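Backyard Observing > Observatories and Domes
Thread: Roll-off roof or dome for a small club?

dlozano
Jan 16, 2018
Hi everyone! Our club has finally been offered a patch of ground on a hill outside town (long story, involving a very patient farmer) and we have to decide what to build on it. We own a 10-inch reflector, a nice old refractor that came from a school, and a lot of opinions. Half of us want a proper dome because, well, it looks like an observatory, and the other half want a shed with a roof that rolls off. The site is at 331 meters, windy in winter, with a decent southern horizon and a glow to the east from the truck depot. What would you do if you were starting over?
Deisy Lozano

efra_condori
Congratulations on the hill! I helped build a roll-off in 2009 and I'd do it again tomorrow. You open it and the whole sky is there, so the visitors can learn their constellations while they wait for the eyepiece. Ours holds two piers and, on a good night, a dozen people in thick coats. The roof runs on V-groove wheels over angle iron. Please spend your money on the track and get it level, even if that means the walls stay unpainted for a year like ours did.
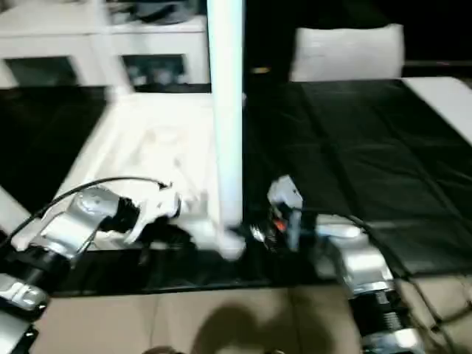
The other thing I'd say is pour the piers separately from the floor, with a gap all the way around, or every footstep will show up at high power. We filled our gap with pipe foam and it's been fine. Go deeper than you think you need to if the frost gets into the ground where you are.

KylieH
I'm going to disagree with Efraín, fondly. You said windy! I spent nine winters in a roll-off on a ridge and lost more nights to wind shaking the tube than I ever lost to clouds. We moved to a fiberglass dome and it was like somebody had shut a door. It also keeps the stray light off, so that truck depot would bother you a lot less. Yes, it's cramped, and yes, somebody has to turn it.
Kylie Halliday

efra_condori
Kylie, high walls take care of most of the wind. Ours have a flap on the south side that folds down when we want something low.

KylieH
They take care of it until you point at anything overhead :) But I'll give you the flap, I liked ours too.

liudmyla_s
Hello Deisy. I grew up near an old observatory and used to climb up there with my uncle, so my heart says dome. My head says ask how many of you will be under it at one time. A dome with a two-meter opening is lovely for one observer with a camera, and rather lonely for a club. We get 28 people at our September open night, and the line for Saturn in a dome would go down the stairs and out into the field. Could you do the roll-off now and leave a spare pier outside, ready for a small dome later?

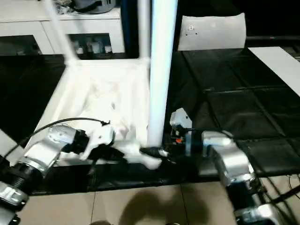 We did it in that order, and it let us find out which corner of the site had the steadiest air before we spent anything serious. It was the corner farthest from the parking area, where the grass was long. Concrete and gravel hold the day's heat for hours, so leave as much grass as you can stand to mow.

annelies.maes
Is there power on the hill? I ask as we didn't have any, and trenching the cable cost us over 1000, which was more than the roof. Get that quote first, before anyone falls in love with a drawing.

dlozano
No power yet! The farmer's barn is 300 feet away and he says we may run a line from it. Annelies, thank you, I'll call the electrician before our next meeting. Liudmyla, the spare pier idea might just keep both halves of the club talking to each other. Efraín, would you mind measuring the height of your walls for me?

efra_condori
Happy to. I'm up there next week and I'll measure the flap as well.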